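Trondport Grudness simulator, version 6: two arms, one stuck gripper

Last updated: March

I bought Grudness to rehearse two-arm jobs before letting real hardware near my shelves. Setup took 16 minutes, and the floors are gorgeous. Somebody at Trondport loves pebbles.

Then the wrist fault. On Monday's long run the left gripper stopped answering at cycle 1,116 and pointed at the ceiling while the other arm carried on as if it were paid by the hour. The log said "OK" - it said "OK" 1,209 times, fault included. A stop that reports itself as success is a safety problem, even in a pretend house.

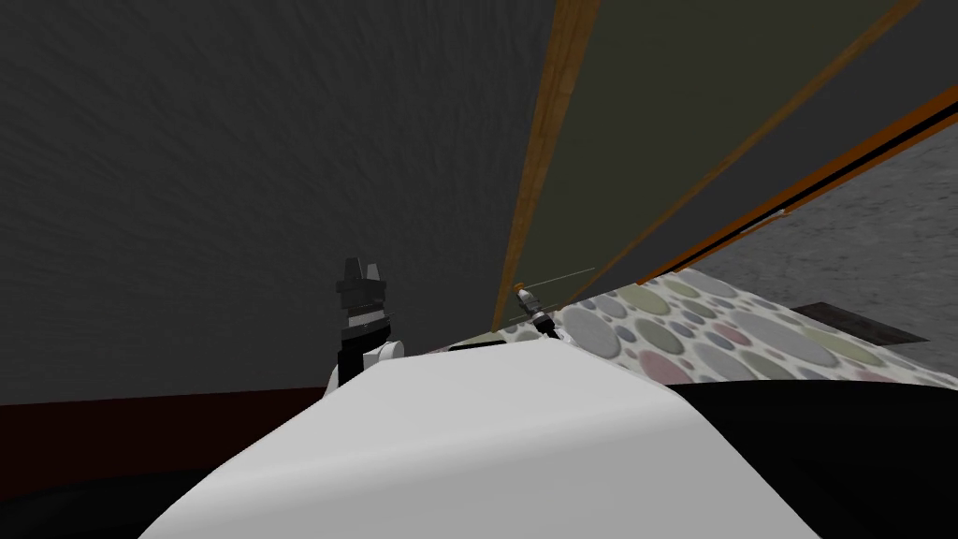
Both arms up beyond the white body shell, pebble floor behind.

Restarting clears it. Three stars, and keep a hand near the stop button if you move your routines to a real robot.

Comments

grunanar_fan: Same freeze on mine, also "OK".

Oei: Turn off log merging. You'll get the error, eventually.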